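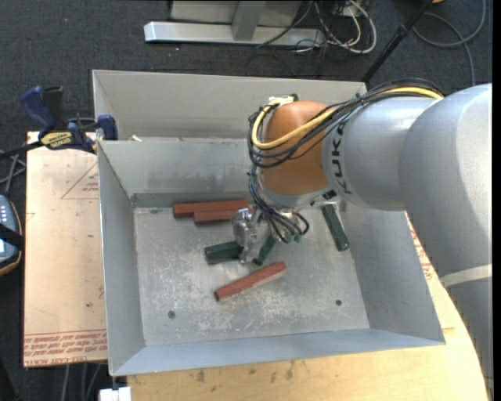 Figure 3. Grey metal bin holding reddish-brown and dark green bar-shaped blocks, with a robot arm reaching in from the right.

4.2 Queue Times and Group Formation

Dretel is a persistent online role-playing game in which most late-game content requires a group of seven players. We logged group formation on two of its servers, Endutholm and Stindell, through December. The servers run the same build and differ in one setting. Endutholm fills groups through an automatic queue, while Stindell leaves players to form groups in the public chat channel.

The sample contains 1331 completed groups on Endutholm and 1126 on Stindell. A group was counted as completed when all members entered the dungeon instance together. Groups that lost a member before entry were logged separately and are treated in Section 4.4.

Median waiting time was shorter on Endutholm for damage classes and longer for healers. The second result was unexpected, as healers are in short supply on both servers. Chat records suggest that healers on Stindell are often contacted directly by players who have grouped with them before, and so spend little time waiting in the open channel. The automatic queue ignores such ties and places every healer in the general pool.

Level had a strong effect on both servers. Characters below level 70 can enter only the first tier of dungeons, where demand is low outside evening hours. We therefore report results for capped and uncapped characters separately. Role switching was permitted in both conditions, but few players changed role after joining a group.

Repeat grouping was measured with the Bilgin index, which gives the share of a player's groups that include at least one former partner. Values were higher on Stindell for every class. The difference held when guild members were removed from the data, although it became smaller for tanks. Guild size was not recorded for characters that changed guild during the logging period, and these were left out of the guild comparison.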